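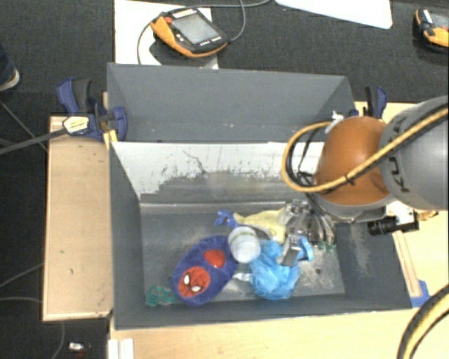
The bottom of the toy bin

I've been putting off the playroom clear-out since August, and it's always the last layer that gets me. The shelves were easy! Then you reach the bottom of the big grey bin and there's the Spider-Man plush, a scrap of spotty green fabric and some crumpled blue plastic I can't bring myself to identify. My rule now - soft things get washed, wrappers go, and anything left over waits in a box for six weeks. Spidey stays, obviously.

Rhona Urquhart

Search the newsletter
Go

14 shares | 2 comments

Grimshaw: Six weeks? Mine have been in the loft for years.

Skomora: So glad Spidey made it!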